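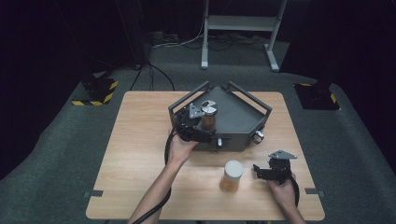
How many pairs of hand-held grippers should a first order cover? Two pairs for each work table, so that a session can go on while one pair is out for repair.

Category: Visit Reports / Equipment Planning

The purchasing office of Beyene visited the Romomer laboratory on Mar 20, 2023, to prepare the equipment request for the coming budget year. The visit was hosted by Hawi Workneh, who manages purchasing and floor space for the laboratory.

Our group spent most of the morning at the work tables. The task under way involved glass jars, and a person worked with a black gripper in each hand, each with its own cable. Ms. Workneh advised us to treat cables as a separate budget line. Her first request had listed them under general supplies, and the amount was used up before July.

Floor space was the second subject. Our draft plan allowed for the table alone. The laboratory also sets aside room for stands, and the bases behind the table were edged in yellow and black striped tape. We have revised the plan to include a marked area at each station - the cost of the tape is small, but the added floor area is not.

Two suppliers were discussed. Flurell quoted $946 for a set of spare fingers and mounting plates, with delivery in 10 weeks. Sketinix offers a shorter delivery time but requires a minimum order of 50 parts, nearly double what we would use in a year. The office has asked both firms for written terms on repairs and returns.

Household items such as jars may be bought locally as needed and should not appear in the capital request. Department heads are asked to send station counts and preferred table sizes to the purchasing office before the draft budget is circulated.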